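Mixed Sets Belong on the Floor

By Anneli Lehtinen

The usual advice on storing small playthings is to sort by type: bricks in one tub, puzzles in another, board games on a shelf of their own. Zirnwood sells a drawer unit on this principle, with 11 compartments and a label holder on each. I used one from May until last week. My objection is to the principle, since the drawers themselves run well.

Sorting by type assumes that things are used by type. In practice a chessboard is a flat surface with a grid, and it gets used as one. Interlocking cubes are a puzzle for a short time and a tower for much longer. Bricks go with everything. A storage system that returns each of these to a separate compartment adds a retrieval step every time two of them are wanted together, and they are wanted together most of the time.

A floor layout makes the relations plain. The board goes toward the back, at whatever angle it lands, and the cubes stand beside it. Bricks stay forward, within reach, a blue one stacked on a red one and a beige one by itself. Even a microphone has a place in such a group.
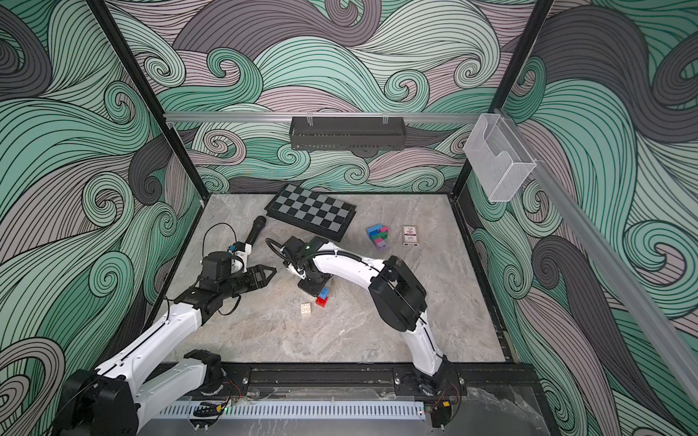

Prasert Sangkhawat objects that a floor is a work surface and should be cleared after each use, as a bench would be. He puts the cost of leaving things out at one lost brick per week, and he considers the drawers cheap by comparison.

The point about loss is fair, but it concerns the edge of the area more than its contents. Bricks go missing when they travel under furniture. A bounded floor with walls on three sides holds them well enough, and a pale surface with light veining shows up a red or blue brick at once. Dark pieces do best on pale ground too. The reverse arrangement, a dark rug with dark pieces, is where I would expect losses.

Height is the second consideration. Anything hung on the walls should stay off the floor plan: a perforated metal shelf at the back, a wire basket toward a corner. These take items that are out of rotation. The floor keeps the current set — a board, a block or two, whatever else is being handled — and the set changes when interest does.
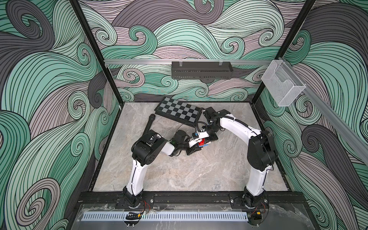
Kirsty Marsden wrote to ask how this scales, as her household owns a Gredico tub of 1,000 bricks and has no intention of leaving them all out. It does not scale, and I would not try. The tub is bulk stock and should stay closed. A working set is small, drawn from stock, and mixed on purpose. My own drawers now hold stock only, and the labels have come off.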